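Unit 6 Handout: Closures and Seals for Storage Containers

Course notes, packaging and household goods. Read before the November lab. Bring a ruler and the data sheet from Unit 5.

6.1 Scope

A closure holds a lid to a body. A seal limits what passes between them. The two are often built into one part, but they are specified separately and they fail separately. This unit covers rigid containers opened and closed by hand many times. Single-use closures were covered in Unit 4.

6.2 Terms

Rim: the top edge of the body, including any outward flange.
Skirt: the part of the lid that hangs down outside the rim.
Engagement: the overlap between a catch and the feature it hooks behind, measured at right angles to the direction of opening.
Lead-in: the sloped face that pushes the catch aside during closing.
Return face: the face that carries load once the lid is closed.

Insaurralde uses "undercut" for engagement. Hauser uses "undercut" for the molded recess itself. Check which author you are reading before copying a number.

6.3 Snap fits

A snap fit works by bending a part past an obstruction and letting it spring back. Closing force depends mainly on the lead-in angle, the stiffness of the bending part and friction. Opening force depends on the return face angle. A shallow return face lets the lid come off with a straight pull. A return face near 90 degrees will not release until the catch is bent away by some other means, usually a finger tab.

For a simple cantilever catch with a rectangular section and a small deflection:

strain = 1.5 x thickness x deflection / length squared

Doubling the length cuts the strain to one quarter. Doubling the thickness doubles the strain and raises the bending force by a factor of eight. Students regularly get the second one wrong on the problem set.

6.4 Separate latches

A separate latch pivots on the lid or on the body and pulls the two together. It can be made from a different material than the box, which helps when the body resin is too brittle to flex. The cost is an added part and an assembly step. Latches placed only at the ends leave the long sides unsupported, and a flexible lid will bow there. A raised rim stiffens the lid without much added weight.
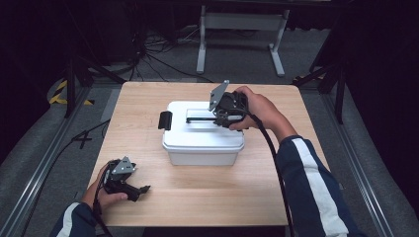

Fig. 6.2. White plastic box with snap-on lid. Black latch clip at left end, handle bar along top of lid.

6.5 Handles on lids

If the box can be lifted by its lid, the closure carries the full weight of the contents. Use the worst case: full load, one latch taking more than its share, and a sudden lift. In the Barkeleck exercise the design load is 245 N and the cycle target is 2000 openings. State your load split before you calculate.

6.6 Problems

1. Derive the strain formula in 6.3 from the end-loaded cantilever.
2. Repeat the Barkeleck exercise for a load of 395 N. Keep the latch length fixed.
3. Read Tamayo, chapter 3, and list the assumptions behind his friction values.

Solutions are collected at the start of lab, Room 247.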